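Nolcombe Fingertip Covers: FAQ
Updated January 11, 2018

What are the covers for?
They give fingers a softer surface and keep them clean. One cover goes on each finger.

Do wrinkles matter?
Small creases are fine. Smooth out large folds at the tip before use. 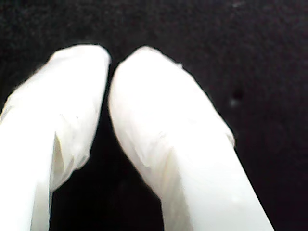 How many covers come in a pack?
Each pack holds 30. A carton for workshops holds 400.

How should I store them?
Keep them in the closed pack, away from sunlight and heaters.

How far down should a cover go?
It only needs to wrap the upper part of the finger. The base can stay bare.
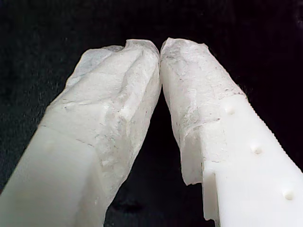 Orders and returns

Can I return an open pack?
No. Sealed packs can be returned through November.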